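Clester Arm: Simulation Stage
Project report, part 2

Our group is building a small two-finger arm in the shared workshop at Punuder. The printed parts for the real gripper were not ready until July, so we did the grasp work in simulation first. The aim was to have a control program we could load onto the arm as soon as the wiring was done.

We used Skikero to build the rooms and Kpodo to run the controller. Each trial gives the arm a start position and one object to pick up. The gripper has its own camera, and the controller gets that view plus the finger gap. It does not get the position of the object.

Settings for the main run:
Trials: 4,000
Steps per trial, maximum: 100
Objects: bottles and boxes
Saved: wrist view, joint angles, finger gap
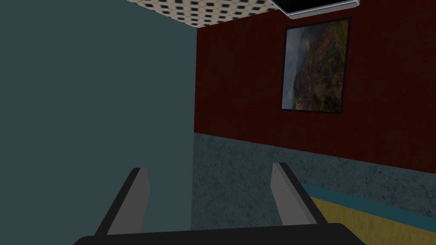
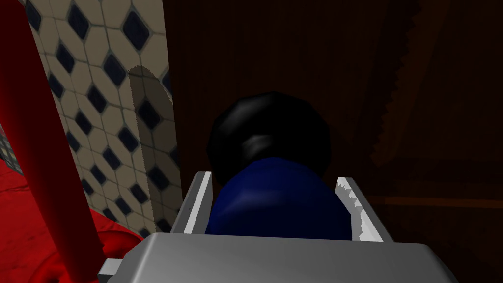
Simulated views from the gripper, first with the fingers open and nothing between them, then with a bottle-shaped object held.

Why train in furnished rooms if the real arm will sit on a bench?
Our first 1,000 trials used plain gray walls, and the controller did badly when we added any color or pattern behind the object. Furnished rooms gave it more kinds of background to learn from.

The shadow edges came out jagged at our render settings. We left them that way because a finer setting made each trial too slow on the workshop computer.

Next steps are mounting the fingers, checking the motor limits against the simulated ones, and repeating the bottle trials on the bench. We have the workshop on Tuesday evenings. The wiring diagram is in part 3.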